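About Dasside

Dasside develops perception and planning software for robots that handle small objects. The company was formed to serve manufacturers and laboratories whose parts are too varied for fixed tooling, and it continues to work mainly in that field. Our offices and test rooms share one floor, so that the people who write the software work beside the equipment that runs it.

What We Make

Our main product, Pellura, is a planning package. It takes a model of the work area, proposes a grasp, checks the path for collisions and passes the motion to the controller. Pellura runs on a standard industrial computer and is supplied with a full set of programming tools and written documentation.

Gerotum is our perception library. It estimates the position and outline of objects from camera images and reports a confidence value with each estimate. Current development is directed at clear and tinted plastics, whose edges are difficult to separate from the surface beneath them. Customers may license Gerotum alone or together with Pellura.

How We Test

Each release is run against a library of 499 recorded tasks before it is offered to customers. Tasks are grouped by object type, and a release that performs below the previous one in any group is returned to the development team. Results are included in the release notes.

Bench work is carried out on plain white tables with common items such as divided storage boxes, trays and hand tools. A box with a hinged lid is treated as two connected bodies, and the software must identify the state of the lid before it plans any motion near the compartments.
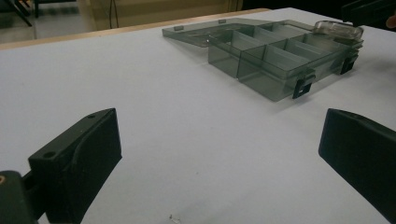
Our Staff

Dasside employs 26 people in software, testing and customer support. New engineers spend their first weeks in the test rooms before joining a product team. Student placements begin each May and applications are accepted in writing.

Partners

Gouveia, our integration partner, installs and maintains complete systems that use our software. Customers who bought through Gouveia should direct service requests to that company first. Together we support almost 250 installed systems.

Page last reviewed August 6, 2019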